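NOTA DE PRENSA

Mindent incorpora el textil del hogar a su programa de formación de Trorndale

El nuevo módulo se dedica a sábanas, fundas y paños, e incluye prácticas de extendido, doblado y almacenaje

Trorndale, 26 de junio de 2023. Mindent, empresa de formación en servicios de alojamiento, abre la inscripción para su módulo de textil del hogar, que se impartirá en el centro de Trorndale. El curso tiene una duración de 80 horas y está dirigido a personal de pisos, encargados de lencería y trabajadores de residencias.

El módulo amplía la oferta del centro, que hasta ahora se limitaba a la limpieza de habitaciones y a la gestión de carros y almacenes. La empresa ha recibido más de 148 solicitudes de información desde que anunció el curso a sus antiguos alumnos. Habrá 96 plazas, repartidas en grupos de mañana y de tarde.

La parte práctica se desarrolla sobre superficies amplias, a la altura de trabajo de una cama, cubiertas con tela clara. Los alumnos empiezan con piezas pequeñas, como paños y fundas de almohada, y pasan después a sábanas bajeras, encimeras y colchas. En cada pieza se trabaja primero la sujeción por las esquinas, después el extendido y por último el doblado.

«La mayoría de los alumnos llega sabiendo hacer una cama. Lo que más cuesta es doblar varias piezas seguidas y que todas queden a la misma medida», explica Austra Vasiliauskas, coordinadora del módulo. «Por eso dedicamos las primeras sesiones al paño, que es una pieza manejable y en la que se ve enseguida si las esquinas coinciden».

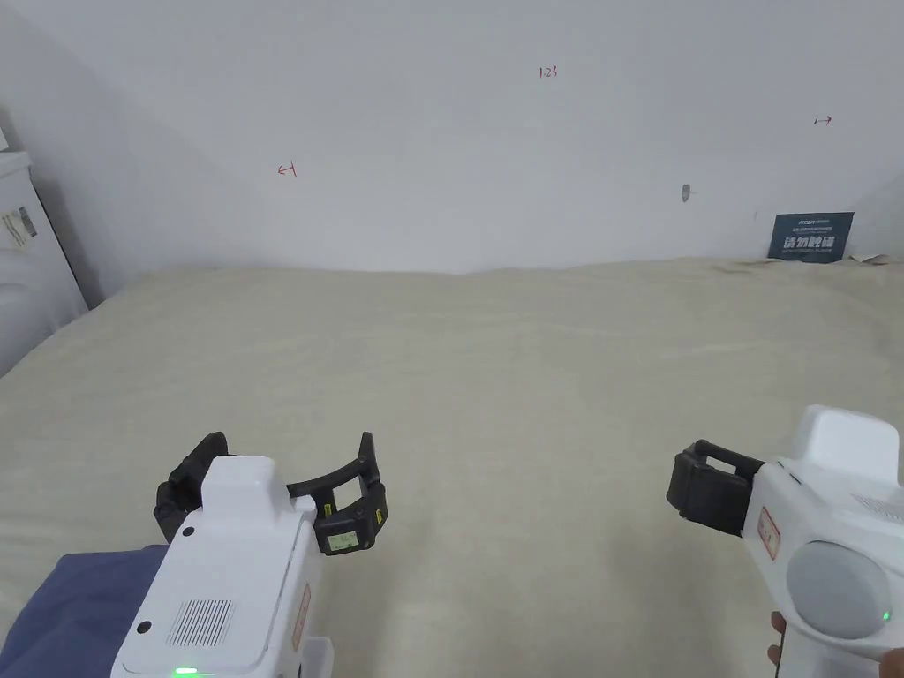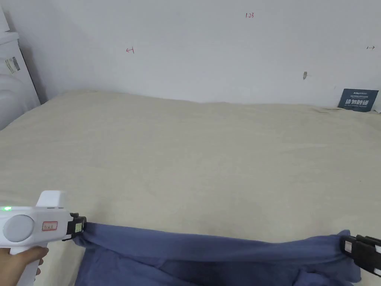
Superficie de trabajo con tela beige junto a la pared. En la segunda imagen, un paño azul sujeto por las dos esquinas superiores.

El programa se divide en cuatro bloques. El primero trata de los tejidos y su etiquetado: composición, temperatura de lavado y secado. El segundo aborda la manipulación de piezas, con ejercicios individuales y por parejas. El tercero se centra en el armario de lencería, la rotación de existencias y la retirada de prendas con desgaste. El cuarto es una práctica completa de preparación de habitaciones, con evaluación final.

Del total de horas, 61 son presenciales y el resto se cursa a distancia, con fichas de trabajo y ejercicios escritos. Para obtener el certificado es necesario asistir a todas las sesiones del segundo bloque y superar la práctica final. Quien no la supere podrá repetirla una vez sin coste.

La ropa de cama y los paños los suministra Adomaitis, distribuidor de textil para hostelería, mediante un acuerdo con Mindent que cubre también la reposición de las piezas deterioradas. El lavado se realizará en la lavandería de Irkdale, donde los alumnos harán además una visita durante el tercer bloque.

«Queríamos practicar con las mismas piezas que se usan en un alojamiento, con sus arrugas y sus medidas reales», señala Indrek Kazlauskienė, responsable del centro de Trorndale. «Una sábana recién sacada del envoltorio se dobla sola. Después de muchos lavados ya no se comporta igual».

Los alumnos deberán llevar calzado cerrado y ropa cómoda. El centro facilita el resto del material, incluidas las fichas de medidas para cada tipo de pieza.

Inscripción

Las solicitudes se presentan en la secretaría del centro de Trorndale o a través del formulario de la página de Mindent. Tendrán preferencia las personas en activo en el sector y los antiguos alumnos del programa de habitaciones. Las empresas que inscriban a varios trabajadores pueden solicitar un grupo propio con horario adaptado.

Sobre Mindent

Mindent imparte formación presencial y a distancia para hoteles, residencias y empresas de limpieza. Su centro de Trorndale dispone de aulas teóricas y espacios de prácticas.

Contacto para medios: Austra Vasiliauskas, coordinación del módulo de textil del hogar, Mindent, Trorndale.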